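Search this journal
Enter keywords, author or title
Advanced search

3. Materials and methods

3.1 Source of the computers

The desktop towers came from one collection round of the Baro reuse program, which takes in office equipment retired by schools and small businesses. The program received 778 units in the year we studied. Most were business-class towers of the kind bought in bulk, with the drives, power supply and motherboard held in one steel chassis. Laptops and all-in-one machines were left out, as they come apart in a very different way and are handled by a separate bench at Nornau.

A tower entered the study if its case was complete and its side panel could be taken off without cutting. We did not require that it start up. Units with swollen capacitors or signs of a liquid spill were set aside and recorded, but were not taken apart.

3.2 Preparation of the case

Each tower was unplugged, left to stand for 20 minutes and laid on its side with the open face up. The side panel was removed and labelled with the same number as the chassis. Loose dust was cleared with a soft brush and a vacuum on its lowest setting. Compressed air was tried early on and dropped, as it drove dust into the slots and made the contacts harder to grade later.

Parts were taken out in a fixed order – processor first, then memory, expansion cards, drives and power supply. The order matters mostly for the cables. In many towers the power bundle passes close to the drive cage, and pulling a drive before the bundle has been eased aside can strain the connectors. Figure 2 shows the interior of a Dell tower with the side panel off and the processor socket empty.

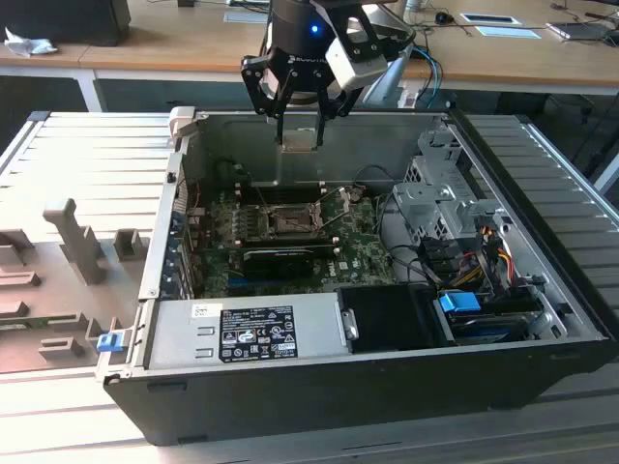 Fasteners were sorted by type into trays, and plastic latches were opened by hand wherever the design allowed it. A part was graded as reusable if it came out whole, with no bent pins, cracked plastic or torn insulation. Cables were graded as a set, one set per tower. Grading was done by two people working apart (F. Chan and V. Oravec), and where they differed a third reader (S. Zelenák) settled the grade.

3.3 Storage and follow-up

Reusable parts were bagged, labelled and kept in the Skaninel store at room temperature. We looked at each bag again after 365 days to see whether labels had held and whether any part had been drawn for a repair. Some 2 per cent of labels had come away by then, all from bags sealed in April, when a different adhesive was in use. These parts were kept in the totals but left out of the matching by chassis number.

Related articles
Sokol and Marchal: Sorting mixed fasteners from office equipment
Oravec: Cable sets as a unit of reuse
Chan and Zelenák: Agreement between graders in the Catacutan parts trial
Marchal: Labels and adhesives in long-term parts storage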